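Call for participants: gripper comparison, autumn round
Posted by Thaís Dantas, Iner test bench

We are looking for 20 people to help us find out whether the grippers we have been sold are as good as we were told. Sessions run through November. No background in robotics is needed, and a habit of doubting brochures would be welcome.

Why we are doing this

Two suppliers, Leto and Stüber, each say their fingers can handle "everyday kitchen goods" with no change of settings. I have read that sentence in one form or another for 18 years. It usually means somebody picked up the same tin over and over with the lights just so. We would like to see the fingers used by people who have no stake in the result, on things you would find in a cupboard: sauce bottles with narrow necks, jars with smooth lids, and a tray that leaves very little room between one jar and the next.

The wrist camera is part of the comparison. From up there a jar is mostly lid, and the fingers themselves hide a fair share of what you are trying to reach. Whether people can work well from that view alone is an open question, and I have my doubts.
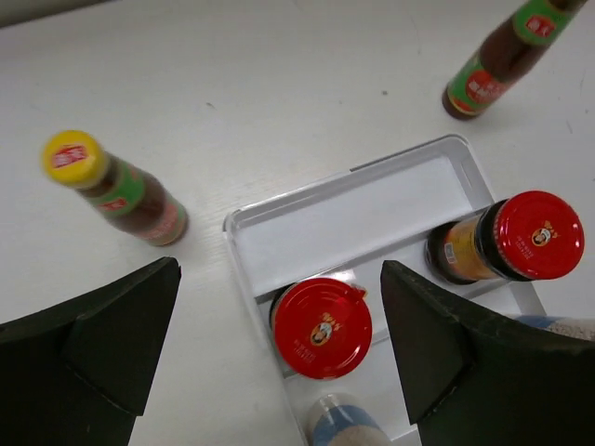
What you would do

You drive the arms from a desk with a pair of hand controls. You move bottles and jars in and out of the tray, first with one set of fingers, then with the other. Half the tries use the wrist view only, and half add the fixed camera that looks across the whole table. After each block you fill in a short form. Please write what you think of it, including rude things. We already have plenty of polite feedback and it has been of little use.

A session lasts roughly three hours with breaks. The bench has two arms, one on each side of the table, and you will be asked to use both. Most people have a worse side.

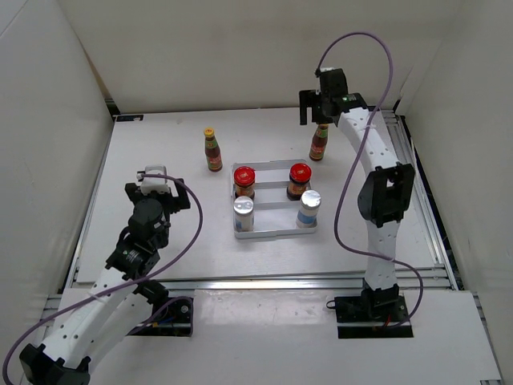 We log every try, dropped or not, and we want at least 1,000 of them before anyone draws a chart. The last comparison I was shown had 8, and it named a winner. Failed tries stay in the count. If the two sets come out level, we will say so, even though Peritz, who are paying for the bench time, would prefer a clear answer.

Who can apply

Adults with normal or corrected eyesight who can sit at a desk and use both hands. If you have worked for either supplier, please don't apply. Gamers are welcome, but we will ask about it on the form – it may matter less than gamers think.

What you get

A flat fee per session, travel paid, and a copy of the full results when they are ready. We can't offer a job at the end of it.

How to apply

Write to Shuzhen Qiu at the Iner front desk with your name, the hours you can manage and which hand you write with. Morning sessions start at 9.30. There is no need to send a CV.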